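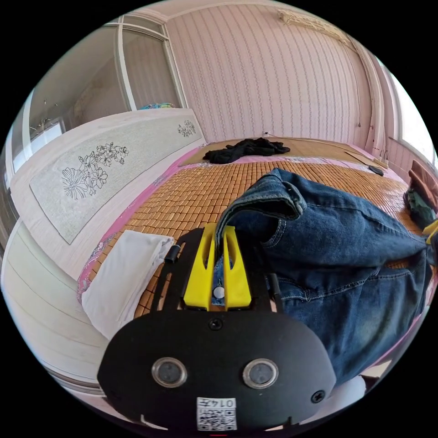
칼렌(Calen) 대나무 조각 매트 제품 안내

칼렌 대나무 조각 매트는 침대 매트리스 위에 펼쳐 사용하는 여름용 침구로, 스토소프(Storthorpe) 생활용품 사업부에서 기획·공급합니다. 작은 직사각형 대나무 조각을 줄지어 엮은 구조이며, 통기성이 좋아 기온이 높은 시기의 취침용으로 적합합니다. 사용하지 않을 때에는 조각의 결을 따라 말아서 보관할 수 있습니다.

1. 구성 및 규격
퀸 사이즈 한 장은 대나무 조각 1,076개로 구성됩니다. 조각의 폭은 23밀리미터이며, 제품에는 보관용 끈 두 개가 포함됩니다. 색상은 황갈색 단일 색상입니다. 천연 소재의 특성상 조각마다 색조와 결에 차이가 있으며, 이는 교환 사유에 해당하지 않습니다.

2. 설치 방법
매트리스 커버를 먼저 씌우고 주름을 편 다음 매트를 올려 주십시오. 꽃무늬 등 무늬가 있는 커버와 함께 사용하셔도 무방합니다. 매트가 매트리스보다 작은 경우에는 머리맡 쪽을 기준으로 맞추고, 남는 부분은 커버가 드러나도록 두시면 됩니다. 베개는 매트 위에 바로 놓을 수 있습니다.

3. 침대 위 의류 정리 시 유의 사항
매트를 깐 침대는 면이 평평하여 옷을 펼치고 개는 자리로도 이용할 수 있습니다.
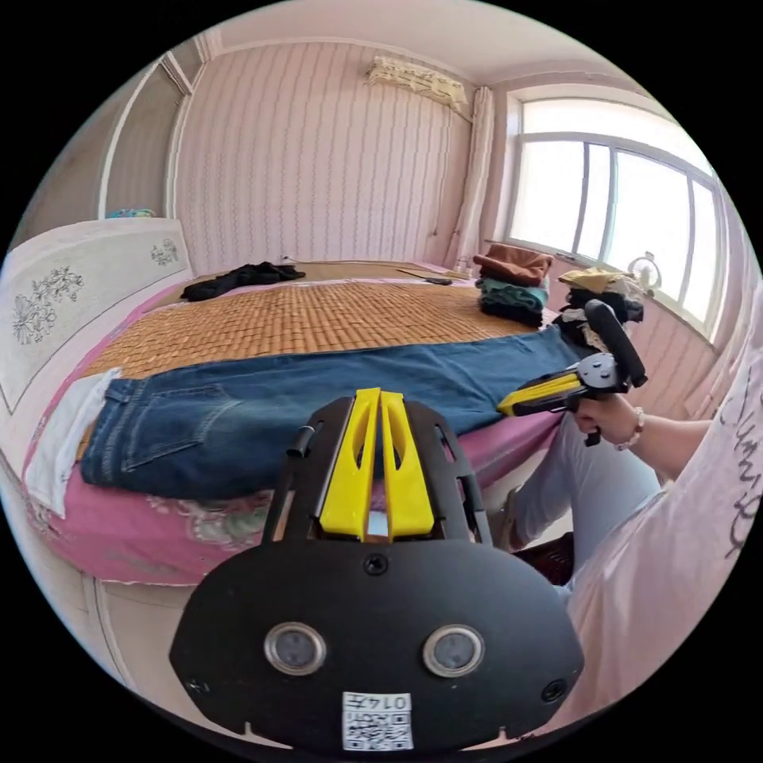
청바지와 같이 두꺼운 의류는 길이 방향으로 곧게 펼친 뒤 다리를 포개어 접는 방법을 권장합니다. 금속 단추와 지퍼는 조각 표면을 긁을 수 있으므로 옷을 끌지 말고 들어서 옮겨 주십시오. 갠 옷은 색상이나 종류별로 쌓아 두었다가 수납장으로 옮기고, 짙은 색 의류를 매트 위에 장시간 방치하지 마십시오. 이염이 발생할 수 있습니다. 휴대전화, 리모컨 등의 소형 기기는 매트를 말기 전에 반드시 치워 주십시오.

4. 관리 및 보관
물기를 꼭 짠 천으로 결을 따라 닦은 후 그늘에서 건조합니다. 세탁기와 건조기는 사용할 수 없습니다. 보관 시에는 완전히 마른 상태에서 말아 세워 두고, 4월경 다시 꺼낼 때 연결 끈의 상태를 점검하십시오.

5. 공급 안내
숙박시설 및 기숙사의 단체 주문은 16장부터 접수하며, 300장을 초과하는 물량은 납기를 별도로 협의합니다.

관련 제품
칼렌 대나무 베개 커버
지니머스(Ginimus) 매트리스 커버 퀸
머지웨이(Mudgway) 의류 정리함
스토소프 침구 보관 가방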